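How to clean and sort garden hand tools without buying a kit

Filed under: Tools and Sheds

Every spring the garden centers put out a "tool care set" with a brush, a bottle and a cloth in a box, and every spring people buy it. I bought one too. The Wallia set I had contained a brush that shed its bristles into the shears and an oil that smelled like any other oil. I went back to a bucket and an old towel, and my trowels look the same as they did before, possibly better.

So be suspicious of this page as well. It's what I do on a Sunday in May with the hand tools only. Long-handled stuff is another job and I won't pretend the same steps work.

What you need

A stiff brush (a worn-out dish brush is fine)
A bucket of water and a little dish soap
Two rags, one for water and one for oil
Fine steel wool
Sandpaper, 86 cents a sheet at the place near me
Boiled linseed oil for the handles
Any light oil for the metal

You'll see advice to keep a bucket of oily sand and plunge the tools into it. I tried that for a season. It made the sand dirty and the handles greasy, and I still had to wipe everything off before I used it.

Step 1: Get everything out at once

Clear a table and put every hand tool on it. Don't clean as you go. Half the point is finding out that you own more trowels than you use, and you can't find that out one trowel at a time. Gloves go on the table too, along with the tote you carry it all in. Empty the pockets. Mine usually have twist ties and a seed packet that got rained on.

Step 2: Dry brush, then wash

Knock off the dry soil first. If you go straight to the water you make mud, and the mud gets into the joint between blade and handle, where it stays. Once the loose dirt is off, wash the metal with soapy water and keep the wooden handles out of the bucket. Soaking is the fastest way I know to loosen a handle.

Dry each tool right away with the first rag. "Air drying" is a nice name for rusting.

Step 3: Rust

Steel wool takes off light rust in 25 strokes or so a side. The vinegar bath that gets passed around online does work, but it leaves the metal dull and it wants a proper rinse afterward, and for a trowel that is going back into the ground next week I don't see why you'd bother.

Step 4: Handles

Run a hand along the wood. If it catches, sand it. Rub in a thin coat of linseed oil, wait 15 minutes, wipe off what's left. More oil isn't better, it just stays sticky. Lay the oily rag flat outdoors to dry. Wadded-up linseed rags can catch fire on their own, and that is one warning I do believe.

Step 5: Shears

Open them, wipe the blades, put one drop of oil on the pivot and work it in. My neighbor Pirjo Mustonen takes hers apart completely every year. She has also lost the spring twice.

Step 6: Sort before you put away

Lay the clean tools out again and decide what earns its place in the bag. I sort by what I reached for last year, which is a shorter list than I'd like.

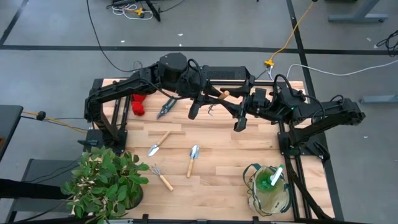 Trowels, hand rake, shears and a red glove out on the table, with the tote at the lower right.

If two trowels do the same job, keep the one that fits your hand and give the other away. Keep the rake if you have pots or tight beds. I'm less sure about the single-purpose gadgets - the bulb things, the dibbers with inches marked on them. A trowel handle makes a perfectly good hole.

Gloves get shaken out and hung up. A cloth glove left crumpled at the bottom of a bag will be stiff by the next time you want it.

How often?

The label on my oil said after every use. I do it twice a year and wipe the blades when I remember.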